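The bathroom shift

Ullach starts its mornings in the bathroom. The firm collects examples for a learning system called Meda, and the early sessions are all sinks, shelves and cabinets – the small stuff people do half asleep and never think about.

One task, 40 tries. Then the shelf gets rearranged and it all goes again. A good day is 70 usable examples. A bad one, 3. The day I visited was somewhere in between, going by the sighs.

What counts as usable? Start clean, reach, close the fingers, finish. No long dithering halfway. A fumble that gets fixed can stay in, as long as somebody labels it a fumble. Labelling takes longer then the moving does, and it's the part everyone wants to talk about at lunch.

Mirrors are a headache. So are shiny surfaces, and caps the same colour as the gripper.
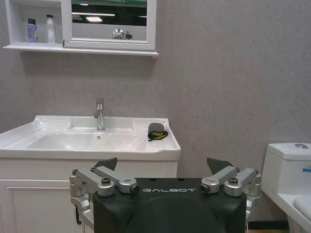
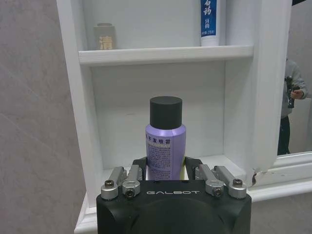
Honorato is less sold on the whole approach, and told me that 54 clean grabs in one bathroom mostly teach a machine that one bathroom. Better to have fewer tries and a lot more homes, was the argument, with different taps and bad lighting and clutter nobody tidied first.

Ullach doesn't really disagree. More rooms means more driving, more setup, more mornings lost to moving gear. A second site at Povberg is meant to open in May – older building, narrower bathrooms, and a laundry they havent measured yet.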